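What the Second Arm Cost: Anayeli Mendoza on Budgeting for a Kitchen Robot

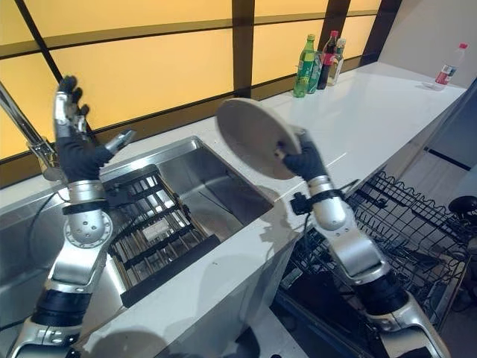

Anayeli Mendoza wanted to start with the plates. She runs equipment planning at Bririk, which tests household robots for a group of assisted living residences, and before we got to any of the big numbers she told me what she had spent at a housewares store.

"We went through 572 dollars in dishes the first year," she said. "That wasn't in the budget. I had a line for spare motors, a line for cables, a line for software, and nothing for dishes. People laugh, but I had to go ask for it."

Mendoza came to the job from hospital purchasing, where she bought beds and patient lifts. She says the work is similar. Someone wants a machine, the machine has a price, and the price on the quote is the smallest part of what you end up paying.

The first quote she got was for a single arm on a fixed stand. It would have saved a lot of money. Her lead engineer, Yevhen Lysenko, talked her out of it over the course of about a month.

"Yevhen kept bringing me kitchen jobs," she said. "Open the dishwasher and hold the rack while you load it. Hold a pot and scrub it. Pass a plate from one hand to the other. I'd say, can one arm do that? He'd say, sometimes, slowly. After enough of those I stopped asking."

They bought two arms and two five-fingered hands. The hands turned out to be the hardest part to plan for. A simple two-finger gripper was much cheaper, and she still keeps a pair on the shelf.

"If all you do is move boxes, buy the simple one," she said. "I tell everybody that. We do dishes and bottles and cabinet doors, and we wanted to try things the way a person does them. So we paid for fingers. Fingers have a lot of small parts, and small parts wear out."

Gloves were another item she hadn't expected. Bririk goes through them steadily, and she now orders them in lots of 600 from a supplier called Beltow. She wouldn't tell me the unit price, but she did say it dropped enough at that quantity that she found storage space for them.

Lysenko joined us for part of the conversation. I asked what he would change if he could do the first purchase over.

"Cables," he said. "We bought one set. One! Then a connector failed and we waited. You are paying people, you are paying rent, and the arm does nothing for a cable you can hold in your hand."

Mendoza said that wait was what finally got her a proper spares budget. She had been asking for one since December and had been told to come back when something broke. She came back with a page showing what each idle day cost in salaries. The spares list now has its own line, reviewed every quarter.

The room cost more than either of them had guessed. Bririk could have set up a bench with a tub on it and called it a sink. Instead they put in a real counter, a steel sink, a faucet and a dishwasher with racks that pull out. The contractor, Jacinto Tovar, had never built a kitchen that a robot would stand in, and his first question was how hard it might bump into things.

"I didn't have an answer for him," Mendoza said. "So we priced the cabinet fronts as something we'd replace. That was his idea and it was a good one."

She also left money for ordinary groceries. Soda bottles, water bottles, jars. Her rule is to buy what people keep in their own kitchens, in mixed sizes, and never to clear the counter just because there is a robot at work on it. Residents won't clear theirs.

Training time is the line she sees other buyers leave out most often. Vendors tend to include a short course, and she says buyers read that and write down zero. Bririk logged 947 staff hours before she felt comfortable letting a new operator run a session without a senior person in the room. It took 4 people to cover the schedule.

"Put the hours in the budget at full pay," she said. "If you leave them out they still happen. They just come out of somebody else's project."

Next on her list is a second station. She has two bids, from Bilyk and Adlow, and hadn't picked one when we spoke. Bilyk is cheaper to buy. Adlow stocks its replacement fingers in the same state, and Lysenko has made his preference known.

"He's sent me the shipping times twice," Mendoza said. "I'll have a decision after the quarterly review. Either way I'm ordering the extra cables first."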